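Skadeck Open Day — Questions We Keep Getting

Updated June 13, 2021. Written fast between emails, sorry. If yours isn't on the list, ask at the desk.

When do doors open?
9 in the morning. Demos start once the arms are warmed up and checked, so no point in queuing before that. Coffee's on from the start.

Do I need a ticket?
Yes. Free, but yes. Show it on your phone, no need to print. Your reference is the word Skemeck and the number in your email.

Where do I go?
Pevero building, side entrance, door 31. Not the front — the front is locked and the bell doesn't work. Follow the tape on the floor to the demo hall.

Parking?
Behind the building, gate code 3239. Please don't share it around. If the lot is full try the street, it's fine after the bakery.

What will the robots be doing?
Handling soft stuff. Tissue, gift wrap, thin cloth, that kind of thing. Boxes and blocks are the easy end and we did those in February. Soft sheets slide, fold over, stick to each other, and never lie the same way twice. So that's the main demo, on the Andreadis bench, all day with breaks.

How does it pick up something that thin?
Two fingers, each with a flat inner plate. Arm comes down, fingers close, plates pinch a bit of the sheet between them. Then a fold comes up and it has something to hold. Getting the pinch in the right place is most of the work. Too low and it presses on whatever is underneath, too high and it grabs air.

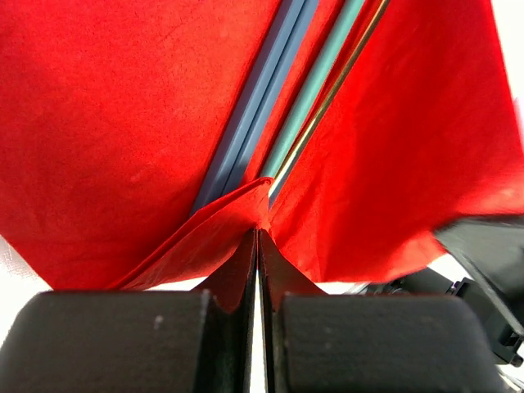

Grip force matters too. Tissue tears if you look at it wrong, so we keep the squeeze light and go slow. Slower than people expect — a few visitors last time thought it had stopped. Give it a minute before you walk off.

Does it see what it's doing?
There's a small camera at the wrist, so it gets a close view of its own fingers and whatever is between them. We put that view up on the big screen next to the bench. Stand by the screen if you want the detail, stand by the rail if you want to see the whole arm move.

Does it ever get it wrong?
Yes, plenty. It misses, it drops things, it picks up two layers when it wanted one. We don't hide it. When that happens somebody resets the sheet and off it goes again.

Can I have a go?
On the small arm by the window, yes. Sign up at the desk, short turns, kids fine with an adult. Not on the main bench, please don't ask the operators mid run.

Is it safe to stand close?
Behind the rail, yes. Don't reach over it, even when the arm is still. Bags on the floor, long scarves tucked in.

Can I take pictures?
Sure. No flash near the bench, it messes with the camera. And ask before you photograph other peoples kids.

Is it loud?
Not really. Fans, a bit of motor whine. There's a quiet room down the hall if you need one.

Wheelchair access?
Ramp at the side entrance, lift to the hall. The rail is low enough to see over from a chair.

Food?
Sandwiches and fruit, about 481 portions ordered, so you shoud be ok unless you turn up at the very end. No food in the demo hall.

Can I bring my own item for it to try?
Soft and dry, yes. Hand it in at the desk with your name on it. No glitter. Operators have the final say, and we can't promise it comes back in one peice.

What if I can't make it after all?
Cancel using the link in your email so the ticket goes to someone on the wait list.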